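Search Enter keywords Submit

Tralliston Opens Hanger Program to Teach Robots What Every Coat Closet Already Knows

4 min read

WILMONT — Tralliston, which builds training data for household robots, said Thursday that it has begun collecting demonstrations of people hanging up, taking down and rearranging clothes hangers. The company concedes that this may be the least glamorous announcement it has made. Its previous one concerned sock drawers.

The program will gather 500 hours of demonstrations over the coming months, all performed by people holding grippers in their own two hands. The recordings will go into Acharya, the company's learning system for everyday chores, which can already fold a dish towel in a manner that most of the staff would call acceptable and one would call folded.

Hangers have been on the company's list for a while. They are thin, they swing, and they have a hook at one end that prefers to catch on whatever it was not meant for. In tests last December, Acharya was given 100 tries at lifting a hanger off a closet rod and putting it back. It managed 40, counting generously, and on several of the others it brought along the neighboring hanger as well. The company has chosen to regard this as initiative.

“We could have written a rule for every hanger, and we would still be writing,” Tralliston said in a statement. “People are very good at this and very bad at explaining it. So we stopped asking them to explain.”

Under the program, each collector works with a pair of grippers and completes a short task, such as moving a hanger from one peg to another or turning a hook to face the other way. Fumbled attempts are kept and labeled. Acharya learns a good deal from watching someone miss a peg, notice, and try again, and collectors have been generous with this kind of material.

Plastonum, which makes closet and entryway fittings, is supplying hangers and racks for the work. It has asked for no say in which ones are used, though it did express surprise at how many were wanted back in December. The two companies will also share results on which shapes give the system the most trouble, something Plastonum expects to be useful and possibly a little insulting.

Collection runs on weekdays at the company's Wilmont site, in shifts that end at 6 p.m. New collectors get a morning of practice before their recordings count. The company is hiring for the evening overlap and says that no background in robotics is required. Patience is listed on the application as preferred.

Slippery or shiny hangers are a priority for the next round, along with any task that needs both hands to agree on something. Metal is harder for the system to make out than wood, and a long bar tends to tip once it is held from one end. A gold-colored metal hanger with its hook over a wooden peg, and pale wooden ones hanging lower on the same rack, give the system both materials to sort out at once. Applications and data requests may be sent through the Tralliston website, where the sock drawer results are also available. 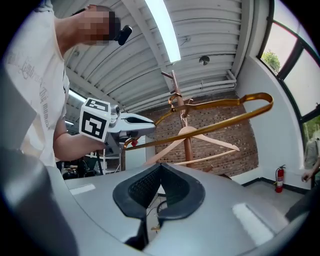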